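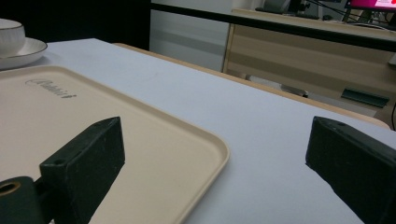

Ticket 122 — Drerkix hand-held gripper, jaw alignment
Opened by: Selma Krasniqi, Ballton bench group
Assigned to: Holger Åberg
Status: Pending

The reporter states that the jaws do not close parallel after the November firmware update on the Shemweta controller. The two dark green fingers were checked open over the white table with nothing between them, and the scuffs on the left finger were recorded as cosmetic. The Standen gripper is not affected.

Action taken, 9:00: controller offset reset to 100. Jaw screws retightened by B. Naseri.

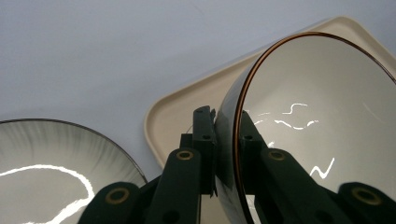 Grip comparison is to continue on tableware before any parts are ordered. The Standen unit has passed the same procedure. For the Drerkix unit, the hold under review is a pinch on the wall of the large bowl — one finger inside, one against the dark outer glaze — with the bowl tipped on its side. The brass-colored rings at the linkage pivots are to be checked for play, and readings entered under item 2.

Ute Lammers is requested to confirm the offset value before the ticket is closed.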